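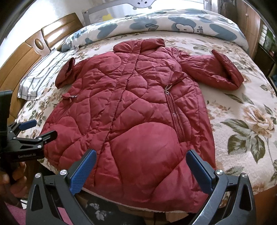

군고구마: 그 정도 두께면 압축팩에 넣지 마세요. 저 작년에 패딩 눌러놨다가 겨울에 꺼내니까 어깨 쪽이 안 살아나서 한참 두드렸어요ㅠㅠ

솜이불러버: 헉 정말요? 제가 글쓴이인데 옷장이 너무 좁아서 압축팩 한 묶음 벌써 주문했거든요... 빨간 패딩은 올겨울에 안 입을 것 같고, 버리자니 아깝고! 지금은 침대에 펼쳐놓고 소매부터 접을지 반으로 접을지 고민만 하는 중이에요.

dutano527: 저는 압축팩 찬성이요. 공기를 끝까지 안 빼고 반쯤만 빼면 괜찮던데요. 3년째 그렇게 하고 있는데 멀쩡해요.

군고구마: 충전재마다 다르죠. 솜이면 몰라도 다운이면 저는 절대 안 해요. 안쪽 라벨부터 확인해 보세요.

솜이불러버: 라벨이 하도 빨아서 글씨가 다 지워졌어요ㅋㅋ 살 때는 솜이라고 들은 것 같은데 자신 없네요. 밑단 안쪽에 하얀 털 안감 있는 거라 접으면 더 두꺼워져요.

12월이싫어: 지퍼 끝까지 올리고 소매 두 개를 앞으로 접은 다음 밑단에서 목 쪽으로 돌돌 말아 보세요. 다 말면 못 쓰는 베갯잇에 쏙! 저희 집은 패딩 6벌을 그렇게 넣어놨어요. 목 부분이 두툼한 옷은 목부터 말면 자꾸 풀려요.

dutano527: 마는 것도 결국 눌리는 거 아닌가요? 압축팩이랑 뭐가 다른지 모르겠는데

12월이싫어: 느슨하게 말면 숨 쉴 공간이 있잖아요. 꽉 조이라는 말 아니에요;;

감자전: 그냥 걸어두면 안 되나요? 저는 Lavoie 두꺼운 옷걸이에 걸어서 부직포 커버 씌워요. 자리 차지하는 건 맞는데 꺼내서 바로 입으니까 편해요.

솜이불러버: 걸 자리가 없어서 이러고 있어요ㅠㅠ 봉에 옷이 18벌이나 걸려 있어서 하나 꺼내면 두 개가 같이 떨어져요. 일단 베갯잇에 말아 넣는 걸로 해볼게요. 근데 가슴 주머니에 은색 지퍼 고리가 달려 있어서 겉감 긁힐까 봐 좀 걱정이네요.

12월이싫어: 고리 있는 데에 손수건 한 장 대고 마세요. 주머니도 꼭 뒤져보시고요, 저는 거기서 영수증 뭉치 나왔어요.

군고구마: 넣기 전에 하루 정도 그늘에 널어두는 것도 잊지 마시고요!

솜이불러버: 넵 오늘은 창가에 널어두고 내일 말게요. 혹시 압축팩 안 뜯은 거 Bilarano에서 반품해 보신 분 계세요? 택배비 제가 내야 하나요?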